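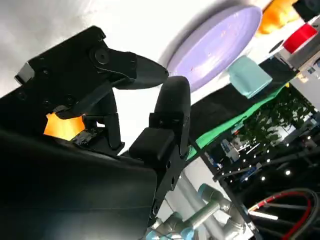
Hiwot Jemal asked by message whether the second batch of iron gall ink had been strained before or after the gum was added, as the bench copy of the recipe gives it both ways. The question is a fair one. The gum went in after straining, and the bench copy has been corrected in pencil until a clean sheet can be typed.

**November, ink trials, batch 2**

Purpose of the work: to prepare a writing ink for the sample leaves that will accompany the Cerar ledger when it goes on display, and to record how it behaves on the two papers under consideration. No ink from this series is to be used on the ledger itself.

**Preparation**

The galls were crushed by hand and left to steep in 500 ml of deionized water at room temperature for eight days. The liquid was strained through muslin and then through filter paper. The second filtering was slow and was left to run over lunch. Iron sulfate was dissolved separately in a small quantity of water and added with stirring. The color changed from brown to a dull gray-violet within the first minute. Gum arabic followed, already in solution, and the jar was closed at 2:00 p.m.

The first batch had the gum added dry, and small lumps remained in it after a full afternoon of stirring. That jar has been kept for comparison but should not be used with the good pens.

**Writing tests**

Test lines were written on Grasano laid and on Usman wove, with the same steel nib, cleaned between sheets. Relative humidity in the room was 68 percent, which is higher than we would like - the figure was the same at the start and at the close of the session.

Grasano laid: clean edges on the thin strokes. The ink goes on pale and was noticeably darker after an hour. Slight spread where the pen rested at the end of a word. No show-through on the reverse.

Usman wove: feathering on nearly every downstroke. The sheet appears to be lightly sized, or the sizing is uneven, as the lower half took the ink better than the upper half. A second sheet from the same packet gave the same result. I would not recommend it for the sample leaves.

Acidity was checked with test strips. The reading was 2, the same as for the first batch, and is in keeping with what the older notes lead us to expect.

**Matters outstanding**

The Bamell blotting paper ordered for this series is thinner than the previous supply and lifts too much ink if applied early. Colleagues using it should wait until the shine has gone from the line.

Hiwot Jemal has also raised the matter of adding a clove to the jar against mold. Older recipes call for it. I have no objection, provided that it is done in a separate jar and labeled as such.

The test sheets are in the gray folder, interleaved, in the order in which they were written. The next readings of color will be taken against the printed gray scale, under the north window, before the lamps are switched on.

Galls remaining: enough for one more batch at the same strength. A further supply has been requested.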